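Home | Stories | How TV Works | Ask Us | Grown-ups

How Does a TV Show Get Made?

24/03/2024
By the Plinari Kids team

Have you ever finished an episode of your favorite show and wondered how it got inside your TV in the first place? It is a lovely thing to wonder, so get comfortable, because it takes quite a few steps (and an awful lot of snacks).

Everything begins with writers. They sit together in a place called the writers' room and talk - and talk, and talk some more - until they know what will happen to everybody in the story. Let's pretend we are making a show called Skasutton, with 12 episodes. The writers have to know how episode 12 ends before anyone films episode 1!

Next comes the script, which is all the words the actors will say. One of our scripts is 47 pages long, and the actors have to learn their parts of it by heart. 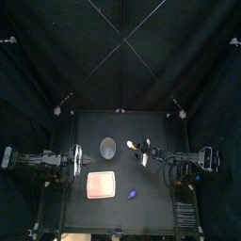
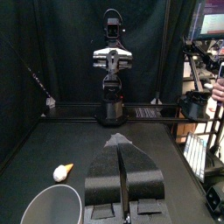 Now for a funny secret: the scenes are hardly ever filmed in order. If our heroes visit the Brunet Bakery in episodes 2, 5 and 9, the crew may film all three visits on the same day, and the actors just have to remember whether they are supposed to be happy or sad.

After filming, an editor picks the best bits and joins them together, a little like doing a puzzle with far too many pieces. Then come the music and the sounds. Those footsteps you hear are often made by a person in a quiet room, walking in different shoes!

Next time, in June, we'll find out how cartoons get their voices.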